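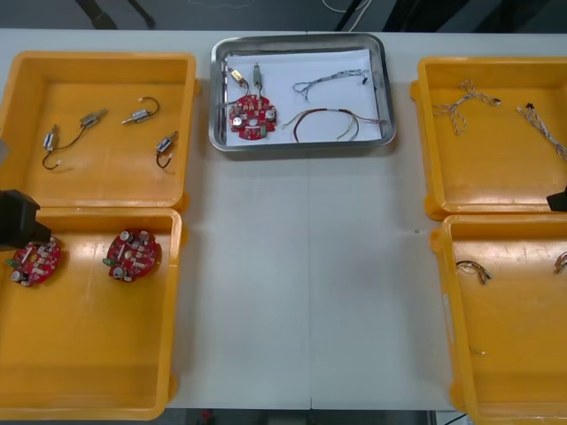 Teaching a two-arm kitting task by teleoperation

Posted 2023-11-20 by Tuulikki Hirvonen

These are the steps we use at Varside to record demonstrations of a kitting job: loose parts go from supply trays into one kit tray, and an operator drives both arms by remote control the whole way. The same steps should work for any pair of arms with leader handles and wrist cameras. You need the arms calibrated and the recorder installed before you start. If you haven't done that, go back to the setup page.

1. Lay out the trays

Put the supply trays to the left and right and the kit tray at the far side of the table, in the middle, where both arms can reach it. Keep each kind of part in its own tray. Boards go nearest the operator. Wire harnesses are light and catch on each other, so spread them out before the first episode.

Line the kit tray with a sheet of white paper. Bare steel throws bright reflections into the wrist cameras, and dark wire is hard to see against it. Change the paper when it gets marked or starts to curl.

Tape the table at the tray corners. Trays get bumped, and you want to be able to put them back without measuring.

2. Check the wrist views

Move each arm over its supply trays and stop with the fingers open a little above the parts. Both fingertips should be in view, with room to see the part between them. If one finger is missing from the picture, loosen the camera bracket, turn it, and tighten it again. Do this before recording. A bracket that moves halfway through a session means starting the session over.
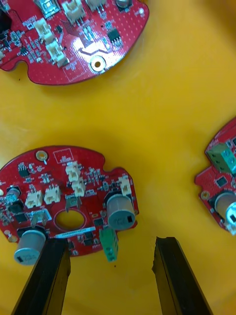
Wrist view over the boards, fingers open.

Look at the glare too. Some shine on a board is fine. If it hides the edge you intend to grasp, move the lamp.

3. Practice without recording

Run the full task 4 times with the recorder off. Jabari Massawe wrote our operator notes, and his rule is to pick one grasp for each part and stay with it:

Boards: grip across the edge, clear of the tall capacitors. Never lift by a connector.
Motors: grip the can and let the leads hang.
Harnesses: grip close to the connector and drag slowly until the rest follows.
Solenoids: grip the body, never the plunger or the spring.

If two operators share the work, they should agree on the grasps and on the order of parts. We had one set from Khải Hà and one from Virgil Gavrilă that were both clean, but one went boards first and the other went boards last. The policy trained on the mix hesitated at the start of every run.

4. Record

Start with both arms at home. Press the left pedal to begin an episode and wait for the tone. Then:

Pick the board and set it flat on the paper.
Place the parts with leads next, plungers or shafts pointing away from the operator.
Place the harnesses last, beside the board.
Return both arms to home and press the left pedal again.

Move at a steady speed. Come down over the part, stop, close, then lift. Short stops are okay. Long ones are not, so if you need to think, think at home. 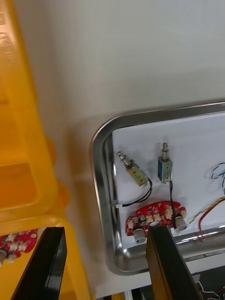 Wrist view at the kit tray, with two solenoids above the board.

When you miss a grasp, open the fingers, back up a little and try again. Keep the episode. Recoveries are useful. Throw an episode out (right pedal) if a part falls off the table, if you touch anything by hand, or if a tray moves off its tape.

5. Reset

Put the parts back in different spots and at different angles each time. Untangle the leads. Take a break after 25 episodes, even if you feel fine. Grasps get sloppy before the operator notices.

6. Review and label

Play back each episode at double speed and mark it keep or drop. Add the operator's initials and the part set. Our first pass at this task, done in May, gave 900 episodes, and we kept 556 of them. Most of the dropped ones had a harness hooked on a finger during the return to home. Opening the fingers fully and waiting a moment before lifting fixed most of that.

Copy the kept episodes to the Clelum share and leave the raw ones on the recorder until training has run once. Questions about the share go to Neema Nyanda.

Next page: Trimming idle frames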